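4.2 What went wrong

Our worst fault came in September. Undix, our writing arm, was halfway through a character when the pen axis dropped and it pushed the marker straight through 5 sheets of paper! Teguh hit the stop button, but it took two goes (the button was loose, which scared us more than the dent did). Nyokabi has since rewired it. Until it's signed off, we're collecting strokes by hand.
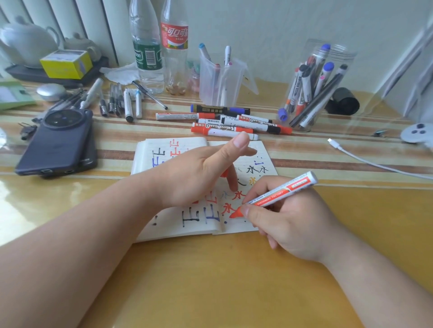 Fig. 2: Writing characters by hand with an orange marker.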